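Diary, 8/19/26
Open day at Vundetti, suturing bench

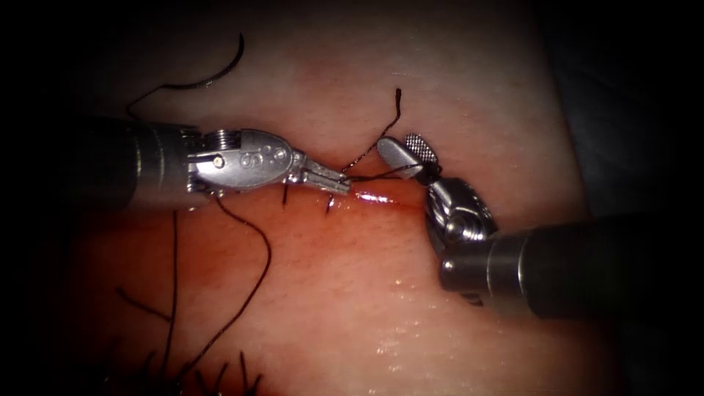

Third stitch in progress on the tissue pad, thread held by both instruments.

Left the house early and was at the Vundetti building before the doors opened. Badge number 117, which I had to show at each floor. The program listed four demonstrations. I skipped the first, a Rovari pallet mover I already saw in May, and went straight to the second floor for the suturing.

The room was smaller than I expected and kept dim. One bench, two arms, an operator at a console with his back to us, and a screen on the wall for the visitors. Standing room only behind a rope. From the rope I could make out very little of the bench itself, so I watched the screen like everyone else and took my notes from that.

The task was interrupted stitches along a straight horizontal cut in a pink-orange pad. Needle driver on the left, grasper on the right. The grasper has a fine diamond pattern on its gripping face, and I assume that matters with thread this thin. Two stitches were in place on the left part of the cut when I began writing. The operator then went on to the next, and this is the part I came for: both tips close together over the wound, the black thread stretched between them, a loose loop standing up above the cut. The needle was parked well out of the way, up past the left wrist.

Some points on technique, for my own use.

The driver holds the thread near the tip of the jaws. I have always held it farther back on my practice set at home and lost control of the short end.

The left shaft comes in higher than the right one, so the two do not approach along the same line. I asked whether this was deliberate. The presenter said the arm bases are set at different heights to give the wrists room, and that the setting is stored per operator.

Tail length. The tails on the finished stitches were short. I leave mine far too long.

Thread management is the slow part. A long strand was trailing down over the lower left of the pad for most of the time I watched, and the operator had to keep track of it as well as the knot. He pulled on it once by mistake and had to back up two moves. I was glad to see it.

Question period after that. The console software is from Granström, the arms are Vundetti's own. Motion scaling was set so that large hand movements become small tip movements, but the presenter would not give the ratio. No force feedback at the console; the operator judges tension by eye, from how the thread and the wound edges look. I asked how long that takes to learn. Answer: their newest operator had tied 492 knots on pads before being allowed to run a public session. No figure for the others.

Somebody asked if any of it ran automatically. Not today. They have a mode that places a stitch between two marked points, still in testing, and they did not show it. I would have liked to see it fail a few times, as that tells more than a clean run.

Pads are bought in from Flindari and kept moist during use. One pad takes a lot of work before it is thrown out. The one on the bench had a cluster of cut ends along its lower left edge from earlier stitching.

Timed one full stitch with my watch, from needle entry to the cut: 166 seconds. My own best by hand is much quicker, but on thicker thread and a dry pad, so the comparison is worth little. Will repeat at home with the finer thread and write down the results properly.

Lunch in the canteen, soup and a roll. Went back up for the next session and could not get in — the room was full to the rope and past it. Took the 44 bus home and slept through my stop.

To do: order fine black thread, shorten tails, try holding the thread at the tip. Write to Vundetti about the stored arm heights and ask if there is a drawing.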